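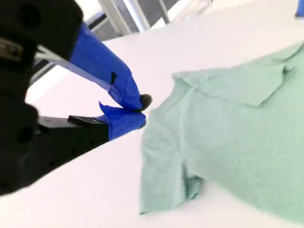

Dustidine is a cooperative action game for one to four players, developed by Bostelow and published by Grandeo. It was released in July 2022 for home computers and later for consoles. Players control salvage crews who travel between the moons of a ruined mining system, recover cargo and defend their ship against raiders.

Gameplay

Each run consists of seven contracts chosen from a map that is generated at the start. Completing a contract awards scrap, which is spent on weapon parts, hull repairs or fuel. Weapons are built from a frame, a barrel and a core, and a part can be removed and fitted to another weapon at no cost while the crew is docked. The base game includes about 200 parts.

If all crew members are down at the same time, the run ends and unspent scrap is lost. Blueprints are kept between runs.
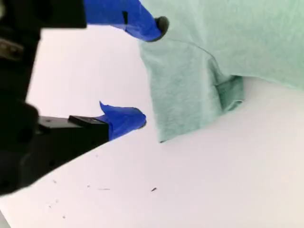

Contracts are graded by threat level, from 1 to 19. Levels above 12 add timed hazards – mainly dust storms, which disable the radar and shorten the range of energy weapons. Enemy health scales with the number of players, but enemy damage does not.

Expansion

An expansion, Moschos, was released on August 24, 2023. It added a moon of the same name, a harpoon weapon class and a weekly ranked contract. The ranked mode uses a fixed map and fixed starting equipment, and scores are listed separately for solo players and full crews. The final version of the expansion's patch notes lists 1,186 changes, most of them to enemy placement and part values.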